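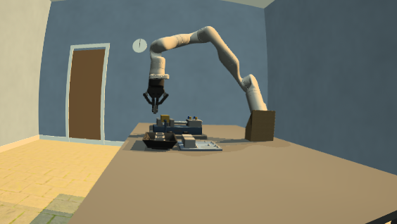

A white robotic arm at the end of a long brown table. Computer-rendered image.

Home Comment Exhibition Distribution Archive Contact

We use cookies to remember your settings and to measure visits to this site. By continuing to browse you accept our use of cookies.

Cinemas should report people as well as pounds

Ashraful Bhuiyan

The weekly film chart is a list of sums of money. It has been so for as long as most people working in exhibition can remember, and the trade has built a good part of its conduct upon it. Opening takings determine how long a title is held, which sites are offered it in the second week, how much is spent on further advertising and, in many cases, whether the same director will find it easy or difficult to finance another picture. It is the view of this column that the chart should carry a second figure beside the first, namely the number of tickets issued, and that distributors should make this a condition of booking.

The argument is an old one and is usually heard in relation to records. A film which takes more than any film before it may well have been seen by fewer people, prices having risen in the meantime. That point is well understood and need not be laboured. Less attention has been given to what the present method does to small cinemas in the ordinary course of a year, and it is with these that I am concerned.

Consider two houses which played the Mestura release "Khondokar" in May. The Regal at Destlow is a single screen with a full-price ticket of £4 before six o'clock. In its first week it issued 1,169 tickets for the film, a very good result for a town of that size. A larger site at Fluvley, with reclining seats and a premium large screen, issued nearly 900 in the same period. When the takings were ranked, Fluvley stood far above Destlow. The second-week allocation followed the ranking. Fluvley kept its evening performances and Destlow was asked to give up the print in favour of a title with a wider opening.

I do not suggest that Mestura behaved improperly. A distributor is entitled to follow the income, and the share it receives from a £4 ticket is a small one. Its booking staff worked from the figures placed before them, as they were bound to do. But the figures placed before them said nothing of the fact that more people had gone to see the film in Destlow than in Fluvley, in a building with one auditorium, and that several evening performances had sold every seat. A programmer who had seen both columns might have asked for a further week. At the very least there would have been a conversation.

Three objections are commonly put forward.

The first is that admissions are commercially sensitive. An exhibitor who discloses them, it is said, allows a neighbour to calculate the average price paid, and so to undercut it. The difficulty with this is that ticket prices are already displayed in the foyer and on the website of every cinema in the country. A competitor who wishes to know what is charged at Fluvley has only to attempt to buy a ticket there. Discounts, subscription schemes and vouchers do complicate the matter, and some chains would prefer that the effect of these on the average should remain private. For them a reasonable course would be to publish admissions by title and by region, leaving the figures for each site available to the distributor alone. Nothing in the present proposal requires more than that.

The second objection is that the work would fall most heavily on those with the fewest staff. I have some sympathy here, having spent eleven years behind the counter and later in the office of an independent house. Yet the number of tickets issued is recorded at every till by the same act which records the money. The weekly return already passes from the cinema to the distributor in order that the rental may be settled, and on most forms of return the admissions are present, divided by ticket type. They are simply left behind when the total is carried forward to the chart.

The third objection is more serious. It holds that money is what keeps the doors open, and that a chart which flatters low-priced cinemas would encourage distributors and exhibitors alike to mistake popularity for health. A site can be full every evening and still fail. Anyone who has sat with the accounts of a small cinema through a wet February will know this to be true, and I would resist any proposal to remove takings from public view. The two columns should stand together. A reader would then be able to see where a film is being carried by high prices and where it is being carried by large audiences, and would be free to draw different conclusions about each.

There is also the matter of films which are never expected to reach the upper part of the chart. A documentary playing at a dozen sites may sell 500 tickets in a week, many of them to pensioners and students at the reduced rate. Expressed in pounds, the result looks negligible and is often omitted from published tables altogether. Expressed in people, it is a respectable attendance for a subject of limited appeal, and a local newspaper might think it worth a paragraph. Funding bodies which have supported such work with public money have a particular interest in knowing how many of the public saw it, and it is strange that they should so often be obliged to estimate the answer from the takings.

Schools' screenings, parent and baby performances and subtitled showings are affected in the same manner. All are sold at low prices. All appear, in a chart of money, to be hardly worth the electricity. Managers who keep them in the programme do so on the strength of their own knowledge of the town, and when a manager moves on that knowledge frequently goes as well. A published record of attendance would give the successor something to work from.

Change of this kind need not await agreement across the whole trade. A single distributor of moderate size could begin by releasing admissions alongside takings for its own titles for the period of one year. Mestura, which has spoken warmly of its regard for the independent sector, would be well placed to do so. Exhibitors for their part could add the figure to the notices they already issue on a film's opening, and journalists who receive a statement giving only the sum could make a practice of asking for the other.

The Regal has since booked "Khondokar" for three matinees in the autumn, at the usual price.

Contact the editor | Copyright, all rights reserved | Back to top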